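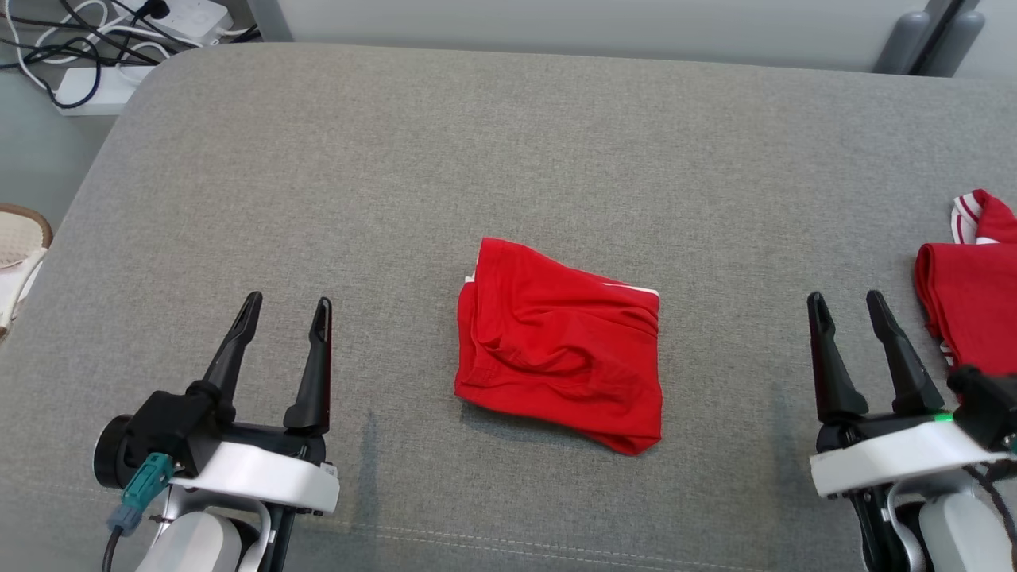 Attachment 1: red garment, folded, on gray upholstery

Ticket 656 - Rullex trip alerts
Subject: Canceled flight still shown as "On schedule" during ground staff walkout
Opened: January 10, 2025
Opened by: Rebecca Messina, Skoltcombe Travel
Assigned to: Ákos Bodnár, Gislow support
Priority: High (raised from Normal at customer's request)
Status: Closed, with reservations - see last entry

Rebecca Messina, 07:12
We have a party of 30 booked out this afternoon. The airline's own website says the flight is canceled because of the ground staff strike. The airport board says canceled. Rullex says "On schedule" with a green tick. No alert went to me, the group leader or any of the passengers. The last message anyone got was the check-in reminder, and two families left for the airport on the strength of it.

Please don't tell me to refresh the page. I've refreshed the page.

Ákos Bodnár, 07:31
I can see the booking and it's green on my side too, so it isn't your browser. The Rullex status page says all services are normal. I wouldn't put much weight on that. It said the same thing through the whole of the March outage.

Checking whether we received the cancellation from the Bassi feed at all.

Ákos Bodnár, 07:58
We did receive it. The Bassi message came in at 05:40 and was marked as processed. The flight record changed to canceled. Your booking didn't.

So the flight knows and the booking doesn't. Asked the feed team, who say this "can't happen." Sent them the screenshot.

Rebecca Messina, 08:04
Can I at least start rebooking? The rebook button is grayed out. I assume that's tied to the status.

Ákos Bodnár, 08:10
Yes, it's tied to the status. Go through the airline's agency line for now and don't accept a voucher on the group's behalf while you're at it, you'd have trouble swapping it for a refund later. I'll try to force the status from here.

08:26 - Manual sync on the booking. Reported "Success." Nothing changed.
08:29 - Manual sync again. Also a success, also nothing.
08:41 - Cleared the cached itinerary and reloaded. Status went blank, then came back green. The stale value is being written back by something.
08:55 - Tested on a two-passenger booking for the same flight. That one is correctly shown as canceled and the alert went out at 05:43.

Ákos Bodnár, 09:02
The small booking is fine and yours isn't, so I think it's the group handling. Feed team's new theory is that it's load: too many cancellations arriving at once during the strike. I don't buy it. If it were load I'd expect small bookings to be stuck as well, and I can't find one.

Rebecca, was this booking ever split or merged?

Rebecca Messina, 09:15
Merged. It was two school groups with separate references and your colleague combined them in December so we could have one invoice. I was told there would be no side effects.

Ákos Bodnár, 09:20
I wouldn't have promised that.

09:37 - Found it. The old reference was closed by the merge but is still listed as the parent for status updates. The cancellation goes to the closed reference and stops. Meanwhile the nightly copy keeps stamping the live booking with the last status it had, "On schedule."
09:44 - Pointed the live booking at itself as parent. Status changed to canceled within four minutes. Rebook button active.
09:50 - Alerts released. The delivery log says all sent.

Rebecca Messina, 10:06
Button works. I have the alert and so does the group leader. I can't speak for the rest of them and "all sent" is what it said about the last lot, so I'm ringing round anyway.

Airline is offering us seats tomorrow evening, on two different flights. Will Rullex cope with that?

Ákos Bodnár, 10:13
It should - but put them in as two separate bookings and leave them separate, even if accounts complains. Then check both against the airline's site tonight. I'd do the same with any merged booking until this is fixed properly.

Ákos Bodnár, 11:48
Ran a search for other merged bookings with a closed parent. The report stops at 200 rows and it returned exactly 200, so I take that as the limit of the report and not the size of the problem. Passed to development with the steps above. They've labeled it "cosmetic." I've objected in writing.

Rebecca Messina, 12:20
A school party going to the airport for a plane that isn't leaving isn't cosmetic. Please add that to whatever you sent them.

Ákos Bodnár, 12:25
Added, word for word. The form wants a resolution code before it lets me finish, and the nearest is "Fixed." Your booking is fixed. The merge fault has its own development ticket, linked here, and I've asked for you to be copied on it.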